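Where does the Nasercombe actually start?

fenwader
Working on a page about the Nasercombe for our paddling club and I can't get two sources to agree on where it begins. The county map puts the start at the spring above Dulletti. The older survey says it only takes the name below the confluence with the Nuson, and calls everything upstream the East Fork. That changes the length from 127 miles to 95, a difference of 32. Which one do people use?

siltbar_60
Below the confluence. The signs at the road bridge say East Fork and always have.

gravelcount
I'd go with the spring. The East Fork carries more water than the Nuson for most of the year, and the usual rule is that the main stem follows the bigger branch. By September the Nuson is down to a trickle at the mouth.
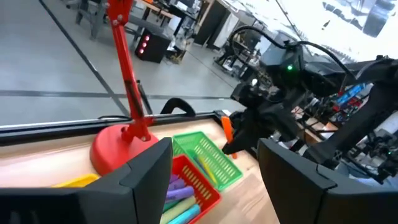
The spring sits at 1,000 feet and the channel drops to 600 by the time it reaches the confluence, so most of the fall is in the upper part. Leave that out and the river looks a lot flatter than it is.

siltbar_60
Flow is one rule. Local use is another. Ask anyone in Dulletti what's behind the mill and they'll say East Fork.

fenwader
Hauksdóttir's guidebook gives both lengths, with a footnote. I may do the same.

gravelcount
Fine by me, but put the longer one first.

siltbar_60
Disagree, but it's your page.

Comments (2)

oxbow_annie: The gauge station lists it as "Nasercombe, upper." So that's a third name.

mudline: Put in at the confluence last spring. Two landings, only one has parking.

Contact | Copyright Nasercombe Paddlers Forum | Back to top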